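Thread. I have spent Thursday evening reading the rules of my building's shared laundry room and I have thoughts.

The rules are two pages long. The machines, both Clurkeos, do two things: wash and not wash. I don't know what the second page thinks it's for.

Rule one: slots are 90 minutes. The cotton cycle is two hours and ten. So everyone in the building is in breach from the moment they press start, which I suppose makes us equal before the law.

There's a sign-up sheet. Flat 7 has signed up for every Sunday morning until December. I've never met Flat 7. I picture someone with a lot of towels and a solicitor.

You pay with a card you top up through an app called Tunum. The smallest top-up is 2000 credits. A wash is 600. I'll leave you to work out what's left after three washes and who gets to keep it.

(My balance stands at 1119. I don't know how. No combination of washes gets you to 1119. I emailed them and got a survey.)

The person who wrote the rules is Mélanie Caron, second floor. I know this as she has signed both pages. In ink. Every copy.

To be fair to Mélanie, she came in after the Great Mixed Load, when someone put a red dressing gown in with somebody else's sheets "to save water". One of the parties has since moved to Zirkwood. Make of that what you will.

Rule nine is the one that gets me. If a wash is finished and the owner hasn't come down, you may take it out, but you must fold it. Fold it! A stranger's pants! I'd sooner wait till morning. 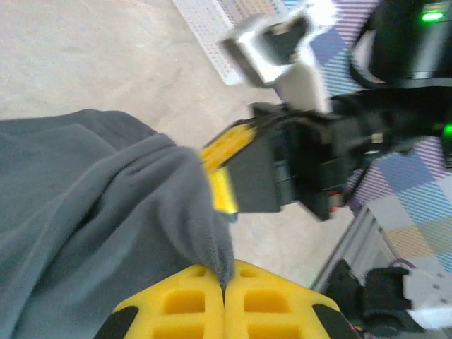
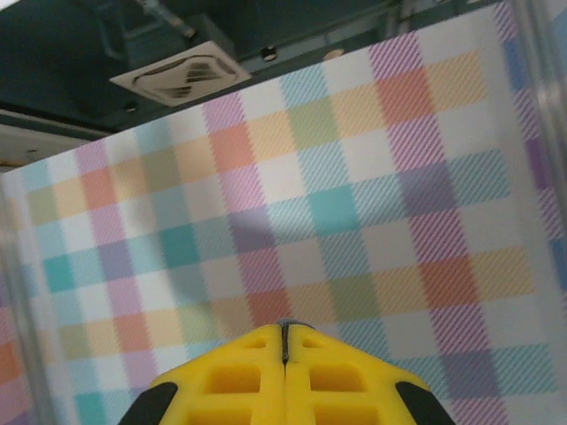
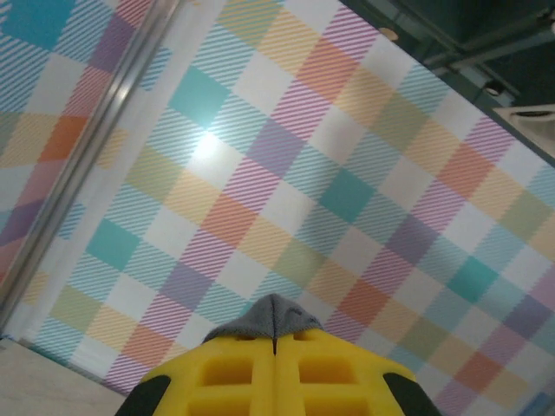
Grey fleece in the first, pastel check in the last. Rule fourteen would like them washed separately.

Ilgın Yalçınkaya across the landing does fold other people's things, and does it beautifully, and leaves them on top of the dryer in a neat pile. It's the most threatening thing I've ever seen.

She did my jumpers last month. I couldn't look at her on the stairs for a week. I left her a box of Sezer biscuits and she left me back the empty box, folded flat.

Anyway, there's a residents' meeting about moving to 120-minute slots. Mélanie has sent round an agenda. It's three pages.

Flat 7 has sent apologies.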